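How Does a Robot Learn to Tidy Up?

Think back to when you learned to tie your shoes. Somebody probably showed you, and then showed you again, and then you got in a terrible knot and they showed you once more! A robot that learns needs showing too, only it needs a great deal more of it than you did. Each showing is called an example, and the robot called Prudum has been given 399 of them so far, just for finding things and picking them up.

Many of those examples come from pretend rooms that live inside a computer, a bit like the houses in a video game. Rania Kettani builds them, and she can make a new one before lunch. 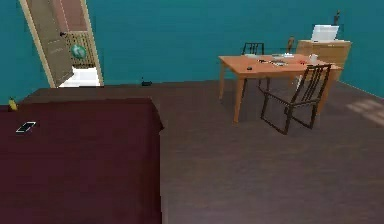 A good example starts with a question, such as "Where is the phone?" Rania steers a make-believe robot through the room until it finds the answer, and the computer remembers every turn it took. You might look on a desk first, and so might Prudum, but in this bedroom the phone is lying on the dark red bedspread. Next time Rania may put it somewhere else, so that Prudum learns to look properly and doesn't just head for the bed every time.

She changes the rooms as well. Walls can be teal or yellow or plain old white, and doors can be open or shut. Her friend Reto Reisinger checks the examples, and out of the last 100 he threw away seven, mostly ones where the robot had bumped into the furniture. Poor robot! Those were done over again in December.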